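Home Office & Study | Set-Up Guides
Jun 16, 2021
By the Lulano product help team

Section 4. Setting up the desk and the desktop shelf

Read this section through once before you start. It covers the Lulano study desk and the slot-together shelf unit sold with it. If you bought the desk alone, skip steps 6 to 11. The wall-mounted version of the shelf has its own leaflet and is not covered.

You will need the hex key from the parts bag, a Phillips screwdriver, a pencil, a tape measure, and a soft cloth. A rubber mallet is useful for the shelf. Do not use a steel hammer on any panel.

Before you begin

1. Clear enough floor to walk all the way around the desk. Allow at least 32 inches behind the desk for the chair.

2. Check the parts against the list inside the lid of the carton. Desks shipped before February have a single parts bag. Later ones have 2 bags, and the second holds the cable clips and the felt feet. If a part is missing, contact the store before you put anything together. A partly built desk cannot be exchanged.

3. Lay the desktop face down on a blanket or on the flattened carton. Set the legs in their brackets and turn every bolt by hand until it catches. Tighten with the hex key only when all the bolts are in. Turn the desk over and set it on its feet. Lifting it by the legs can bend the brackets, so take hold of the top.

CAUTION: The desk must be turned over by two adults. Keep fingers clear of the gap between the leg bracket and the top.

4. Level the desk. Each foot screws in and out. Put a pencil on the desktop and adjust the feet until it stays where you left it. On carpet, wait a day and check again.

5. Agree on how the room will be used before you choose a final position. A desk that faces a door is easier to share, and a desk under a window gets glare in the afternoon. Leave room for a second person to stand beside the desk and reach across it.
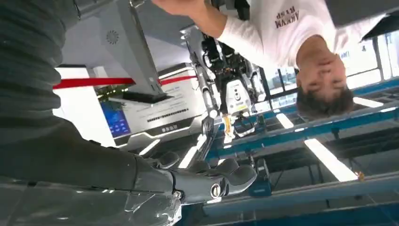 6. Sort the shelf panels by length. The long ones are uprights and the short ones are shelves. The slots in the uprights are cut a little deeper at the front, and the front edge is marked on the inside with a dot. All dots must face the same way.

7. Stand the first upright on edge and slide the shelves into it one at a time, starting at the bottom. The fit is meant to be snug. If a shelf stops short, pull it out, turn it end for end, and try again. Rubbing a little candle wax along the slot helps in dry weather. Do not sand the slots, as the unit depends on them for its stiffness.

8. Fit the second upright over the free ends of the shelves. Work from one end to the other with the heel of your hand or the mallet. The panels will look out of square until the last joint closes.

9. Add the backing board. Hold the unit up and look along it from the side to see whether it has twisted. A small twist goes away when the back is pressed home. If it does not, one of the shelves is in backward.
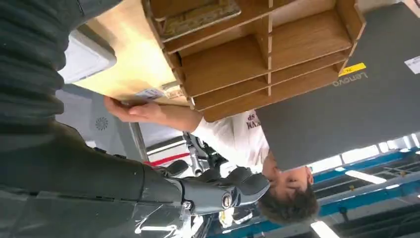

Check each joint with a fingertip. A raised edge on the inside of a compartment means that the panel is not fully seated, and it will loosen with use. Press it down before you load the unit.

10. Place the shelf at the back of the desk. If the desk stands against a wall, push the shelf up to the wall and no further than the desktop edge. It must not overhang.

11. Load the lowest compartments first. Books, binders and other heavy things go at the bottom, and paper, pens and cards go above. The upper compartments are not made for anything that weighs more than a full pencil case.

NOTE: Owners of the older Namorberg shelf can use it on this desk, but its backing board is fixed with pins and must be on before the unit leaves the floor. See the Namorberg leaflet.

Placing your equipment

12. Put the computer on the desk before you plan the cables. Sit down, rest your forearms on the top, and move the computer until your elbows are at a comfortable angle. For most people this leaves a hand's width between the keyboard and the front edge.

13. Route the charging cable along the back or to one side, with enough slack that the computer can be turned toward another person. A cable pulled tight across the desk will get caught by a sleeve sooner or later. Use the clips if you have them. Leave a clear area on the side of your writing hand for a phone, a notebook, or a few cards. 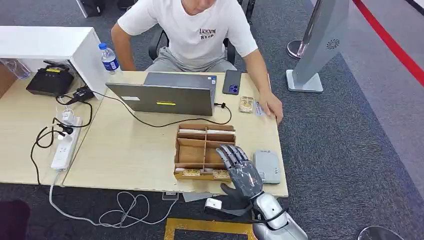 Keep the power strip off the floor if you can. The Parisi cable tray fits under this desk with four screws and holds a strip of up to six outlets. Pilot holes are already drilled near the back edge of the underside. If you use a different tray, hold the screw against the edge of the desktop first to be sure that it is shorter than the top is thick.

CAUTION: Do not run a power cord under a rug or under the feet of the desk.

14. Adjust the chair last. Both feet should be flat on the floor. If the armrests strike the desk, lower them one notch.

Care

Wipe the desktop with a damp cloth and dry it right away. Cups leave rings if they stand overnight. Tighten the leg bolts again after the first month of use, and after that whenever the desk is moved.

The desktop is rated for an even load of 200 pounds. Do not sit or stand on it.

Spare parts are stocked at the Idbridge warehouse. When you order, quote the four-digit model number from the underside of the desktop. For the desk in this section it is 2163, printed as 2,163 on some early labels. Both are the same desk and take the same parts.

Go on to Section 5 for the drawer unit.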